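Home Cooking Basics, Unit 4: Small Pans and Their Lids
Handout for the evening group, Vastcombe Adult Learning
Instructor: Debora Caputo

Welcome back! Tonight is all about the small saucepan, my favorite thing in any kitchen, and I hope by nine o'clock it will be yours too.

Before you come to the table
Read pages 1 to 6 of the Olla booklet. Bring a towel and a pencil. Raili Laaksonen has the spare aprons.

Words we'll use
Body: the round part, base and side wall together.
Collar: the short piece that joins handle to body. Give it a wiggle before you buy a pan, and again every few months!
Hanging hole: the opening at the far end of the handle. Great for hooks, terrible for holding hot spoons (I've tried).
Rim: the top edge of the body, where the lid sits.

Matching a lid
Measure straight across the top of the pan, inside edge to inside edge, then do the same on the lid. A lid that rocks will rattle the whole time you simmer. Glass is wonderful for beginners: you can watch the bubbles start without letting the steam out, and you learn so fast that way.

Table practice, no heat
We work in pairs on covered tables with play food first. One person sets the lid down beside the pan, the other puts it on and takes it off again, tilting the far edge up so steam would go away from the face. Swap after ten tries.

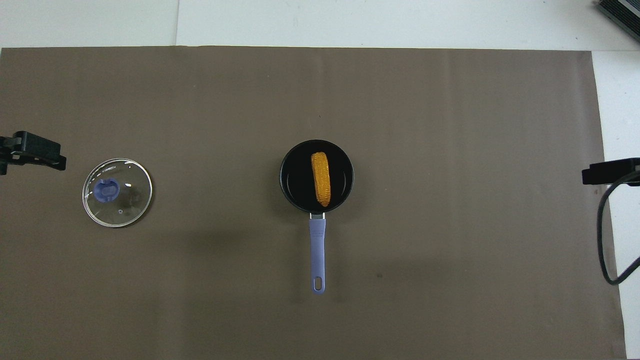
Handles next. On the stove, turn yours to the side so it doesn't stick out past the front edge, and check that it isn't over another burner. Left-handed cooks, please set up your own way and tell your partner which way that is.

Then the real thing! 400 ml of water, lid on, medium heat. Write down when you see the first small bubbles and when it reaches a full boil. Try it again with the lid off and compare.

For next time
Measure two pans and their lids at home. Eino Valtonen is bringing sweet corn, so we'll be cooking that in August style, with plenty of butter.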